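手持夹爪采集示范数据，箱子类任务总是学不好，求经验！

Dikell_小夏

大家好，入坑两个月的新人，先谢过各位！

我们小组最近在做模仿学习，用的是两把手持夹爪，人一手一把，直接在桌上做动作，录下来给策略当示范。任务是把一盒保鲜膜放进塑料箱里，听着特别简单对吧？我也是这么想的，一口气录了43条，兴冲冲拿去训练，结果策略到了箱子边上就犹豫，夹爪在箱沿上方晃来晃去，有时候干脆把盒子撂在箱子外面。

我自己回看了一遍数据，每条都“成功”了，盒子最后都进了箱。可是动作五花八门：有时左手扶箱右手放，有时两只手一起夹着盒子抬过去，还有几条我中途换了手。想问问：

一、这种情况是该接着多录，还是先把动作统一？
二、盒子的初始位置要不要每次都变？
三、双手任务，闲着的那只手该放哪儿？

有经验的朋友请不吝赐教，越啰嗦越好，我爱看细节！

Masanobu Tsuchiya

这个问题我太有共鸣了！我在Memholm那个项目里前后折腾了很久，踩的坑跟你几乎一模一样。说说我的做法，你挑有用的拿去。

先回答第一个：先统一，再加量。你那43条里混着三种做法，策略看到同一个画面，却学到三种不同的下一步，在箱沿犹豫太正常了。建议你把视频按做法分成几堆，挑数量最多、动作最顺的一堆单独训一次。哪怕只剩一半数据，效果也可能好得多，我第一次看到这个对比的时候高兴得在实验室里转圈。

第二个：要变，但要有计划地变。我会先写一张位置表，比如盒子平放在桌子右侧、竖着摆、斜靠在箱子外壁上，每种各录12条，录完一种再换下一种。斜靠这种初始状态我特别推荐，夹取角度跟平放完全不同，而且真实环境里东西本来就经常歪着。

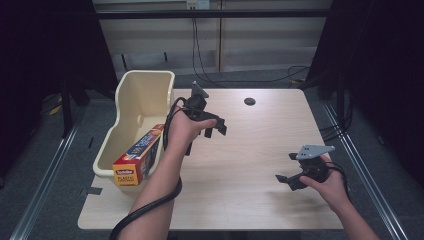 我自己每录一条的流程

1. 起始姿势固定。两把夹爪都回到桌面上方，指头朝向桌子中间，停一下再动。这个停顿很有用，后期切片段的时候一眼就能找到开头。

2. 线缆先理好。带线的夹爪，线要留够余量，顺着小臂往身后走，别让它搭在箱子里面。我有一批数据就是线缆老在箱口晃，整批重录，心疼坏了！

3. 夹取要干脆。看准了再合，合上之后稍微停一下再抬。犹豫也会被学进去的，你手抖它也抖。

4. 过箱沿时抬高一点。贴着箱沿蹭过去对人来说没问题，对策略来说容错太小。抬高，移到箱口正中，再往下放。

5. 松开以后原路退回起始姿势，再结束录制。很多人松手就按停止，策略就不知道放完以后该干什么，会在箱子里反复开合，挺好笑的，但是也挺头疼的。

第三个问题，闲着的手：固定一个位置，悬在桌面上方不动就行。千万别垂下去再抬上来，定位容易丢，轨迹会跳。要是这一步本来就需要扶箱子，那就每一条都扶，而且扶同一个地方。

还有个小习惯分享给你：失败的也留着，单独放一个文件夹，文件名后面写一句原因。我现在调策略的时候翻失败文件夹的次数，比翻成功的还多。

Padilla老陈

楼上写得很全了，我补一点。光照别忘了，下午的影子跟晚上开灯的影子差很多，两种时段都录一些。另外换个人来录，动作习惯会不一样，先别混，等单人数据跑通了再加第二个人。

omholm_路过

多录就完事了，录到几百条自然就好。

Dikell_小夏

感谢各位！！今天按Tsuchiya老师说的分了堆，果然“左手扶箱右手放”的最多，其他两种先挪出去了，正在重新训练。位置表也写好了，斜靠那一组打算明天上午开录。回omholm那位：我就是多录录出来的问题呀哈哈。

再追问一句，箱子本身的位置要不要也变？还是先把它钉死在左边？

Masanobu Tsuchiya

先钉死，桌上贴胶带做记号，每条录完对一下。等盒子的几种摆法都稳了，再让箱子前后左右挪2厘米试试，看成功率掉不掉。掉得厉害就把箱子位置也写进表里，照样一组一组录。期待你的结果，到时候一定回来更新！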